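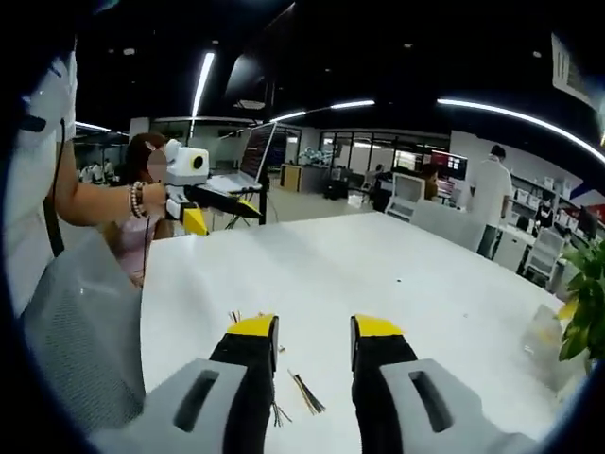

Trivex wrote in after the last version of this guide to ask whether the wires really have to be sorted before anything else happens, or whether you can just dive in and sort as you go. You can dive in! I did it that way for a whole winter and I got pretty good at untangling. But the steps below are the way I do it now, and they go a lot faster.

Section 4. Sorting and bundling your loose wires

You'll want a clear table for this, a big one if you have it. I like a white top (black wire shows up so nicely on it, though white wire will vanish on you, so put a dark towel under that). Get your Zekero tray out and leave the lid off for now.

1. Tip the wires out near the middle of the table. Don't shake the bag, just let them slide.

2. Pull the colors apart. Black, green, yellow and red are the usual ones, and if your kit came with others, give each its own spot. I start with whichever color is on top of the heap.

3. If two strands are hooked together, push them toward each other first and then lift one out. Pulling only makes the knot smaller and meaner.

Caution: watch the bare ends. They're thin and springy and they do poke. Keep your face back when you're leaning over the pile, and if you've got kids helping, give them the long pieces.

4. Lay each color out straight and line up one end. Only one! The other end is going to be ragged and that's fine, you'll trim it in Section 5.

5. Gather up to 16 strands for a bundle. More than that will go in the tray slot, sort of, but you'll be swearing when you try to get it out again.

6. Wrap the tie loosely, a couple of inches from the even end, then give the bundle a half turn and snug it down. You should still be able to slide one wire out with your fingertips.

Note: mixed bundles are okay if that's how you use them. I keep one with all four colors for small repairs, with the ends fanned out a little so I can grab the one I want.

7. Set the bundles in the tray, even ends to the left. The Drerer insert has 35 slots, and the narrow ones at the back are meant for the short stuff.

8. Sweep the table with your hand flat (slowly, see the caution) and check the floor too. Snipped ends love a carpet.

If you're doing a full 600-piece refill, please don't try it in one sitting. I do one color, get a coffee, and come back. The Yusuf labels go on last, after the lid has been on and off once, so you know nothing sticks up and catches.

Leftovers that are too short to tie can go in a jar. Mine's nearly full and I still haven't decided what to do with it.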